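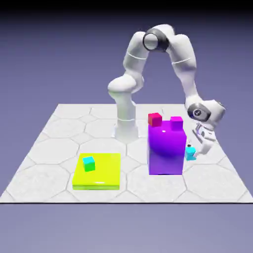 Can machines do the boring chores yet? My block-sorting arm says "sort of" and I'm thrilled

October 15, 2026 — posted by mopbucket_ray
5 min read

mopbucket_ray wrote:

OK so I've been quiet on here since the spring and this is why. I finally got a simulated arm running in Galtum (the little physics sandbox some of us were talking about in the vacuum thread) and I'm having the best time with it. The job is putting small cubes where they belong. Some go up on the tall purple block, some go on the flat yellow platform. Think of it as clearing the kitchen counter, with everything hard about kitchens taken out!

I've done 1,092 attempts so far, mostly overnight. The first 800 were a mess, lots of cubes knocked clear across the floor, and then I slowed down the last bit of the approach and things got a whole lot better. I'm not going to give you a success rate because I kept changing what I counted as a success. Does a cube hanging a little over the edge count? I said yes at first and then no and now yes again.

What I want to argue about is the big question. Are we close to a machine that can put away groceries, or clear a workbench at the end of a shift? I think we're closer than this forum usually says.

gasketcase wrote:

Fun project, and I mean that. But cubes! Everything is a cube, everything is rigid, every color is a crayon color. I run the bench at Hultach (small shop, pump rebuilds, mostly farm stuff) and at five o'clock my bench has an oily rag, a snap ring stuck to a magnet, a half-drunk coffee, and a bag of O-rings with a hole in it. Show me the arm that picks up the bag by the end without the hole.

I'd buy it tomorrow. I've been wanting it for as long as I've had the shop.

tuesday_laundry wrote:

The bag of O-rings is a great test and I hope somebody builds it.

I'm with ray on this though. A year ago the posts here were all "my arm moved." Now people show up with an arm that grips a thing, carries it, and goes back for the next one. The cyan cube it's holding is right up against the side of the tall block, which is the part I always mess up in my own setup. Clearance next to something tall is hard. Did you plan the path around the block or did it learn that?

mopbucket_ray wrote:

Learned, with a nudge from me. I gave it a penalty for touching the purple block with the wrist and a much smaller one for touching it with whatever it's carrying. If I made both penalties big it just hovered. For hours. Very polite, no chores done.

I've got the gripper camera going too now, so it sees what it's about to do as well as what I tell it. I love looking through this one — you start thinking like the hand.

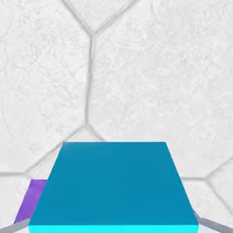

Gripper camera view: teal block ahead, a bit of the purple one behind it on the left.

fernhollow wrote:

Okay, that second one is where I start to disagree with you. Look how little it has to go on. A big flat teal top with no marks on it, a strip of brighter color along the near side, the edges of two fingers down in the corners. If you're close to an object you've lost most of the room. How does it know how far away the top is?

People wave this off and then they wonder why their arm pushes down on the cereal box.

mopbucket_ray wrote:

It gets both views, the wide one and this one, plus its own joint angles. So it isn't guessing distance from the teal alone. With the gripper camera by itself it does noticeably worse, you're right about that. I tried it for one night and went back.

fernhollow wrote:

Then I'd say the wide view is doing the work, and in a real kitchen your wide view has a person walking through it and a cabinet door open. I'm not trying to be a grump! I just think "works from a perfect angle on a clean floor" and "does chores" are a long way apart.

gasketcase wrote:

Seconding fernhollow. Also your floor is nicer than mine.

quillback wrote:

Coming at this from the shop side and landing closer to ray. We have an Ulano arm at work that loads blanks into a press brake, same part all day, and it's great at it. It earns its keep. So "can machines do shop chores" has been yes for a long while if the chore never changes. The interesting piece is how much change you can throw in before it falls apart. Ray, have you moved the platform yet? Swapped which block is tall? That would tell me more than another few hundred runs with everything in the same place.

mopbucket_ray wrote:

I move the cubes between runs, but the platform and the purple block stay put. That's a good push. I'll randomize the platform first, since it's low and less scary to bump into, and then the tall block. I bet it gets bad right away and then recovers.

tuesday_laundry wrote:

Do the colors too. I had one that had learned "go to the yellow thing" and I didn't find out until I changed yellow to gray, and then it parked itself over the wrong spot like it was waiting for a bus. You already have one cube that's cyan on top and green on the sides, the one on the platform. From straight overhead it's a cyan cube. From the front it's green. What does your sorter call it?

mopbucket_ray wrote:

Ha, you spotted it. It depends on which view it trusts more at that moment, and I haven't settled what the right answer should be. I left it in because real stuff is like that. My dish soap is blue from one side and all label from the other.

gasketcase wrote:

Now that I respect. More two-faced cubes.

For what it's worth, I looked into the Olaniyan bench kit over the summer, the one with the soft fingers. Still thinking about it. If I do get one I'll start with washers in a tray. If it can get one washer off a flat tray, just one, I'll come back here and eat my words in public.

quillback wrote:

Washers off a flat tray is mean. Put a piece of foam under them so the fingers can press down past the edge. We did that with shims.

gasketcase wrote:

Foam. Huh. Okay, that's going on the list.

fernhollow wrote:

See, and that's my whole complaint in one tip! We help the machine by changing the room. I'd like to get to where I don't have to put foam under my silverware.

tuesday_laundry wrote:

You do load the dishwasher the way the dishwasher likes it, though. We've all been rearranging ourselves for machines for decades and I'd happily line a drawer with foam if something else put the forks away.

fernhollow wrote:

I load it however I want and then it gets reloaded by my spouse. But fair.

mopbucket_ray wrote:

Plan from here: moving platform, then moving tall block, then colors, then something squishy if Galtum will let me (soft objects are slow on my machine, so no promises). I'm aiming to have the first two done by December and I'll post the runs whether they're pretty or not. If anyone wants my penalty settings, message me and I'll send the file. The comments in it are mostly me yelling at the wrist.

quillback wrote:

Send it over please. And log the failures by type this time, drops separate from bumps.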